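Robot club open day at Fernance, Estport

The Willems robot club opened its room to visitors in June 2021, and I drove over mostly because the leaflet promised students "teaching machines to keep house." I have read leaflets like that before. Twelve students are signed up, there is a waiting list, and parents pay for the term up front.
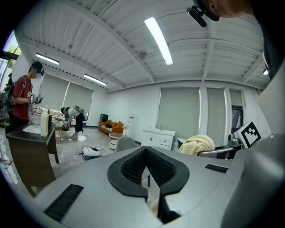 My doubts are mainly about money and time. The club wants another 22 hours of room hire before the summer show, and Brostlow, where a similar group closed in May, had asked for less. I put this to the organizers and got a cheerful reply with no figures in it. Meanwhile the students were busy. One in a red T-shirt and a backpack had a headset over his eyes and a small device in his gloved hands, and another was bent over a low table. They looked serious enough. I would still like to know what they can do at the end of term that they couldn't do at the start.

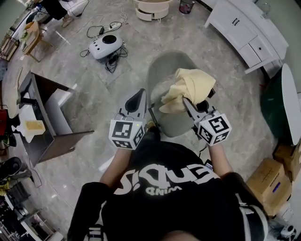
Visitor report by the Estport schools correspondent

Cloth was the part I stayed for. Getting hold of a crumpled yellow one on a chair seat, with a gripper in each hand, is slower work than the leaflet suggests. The fee is 61 dollars a term. I'd wait for the summer show before paying it.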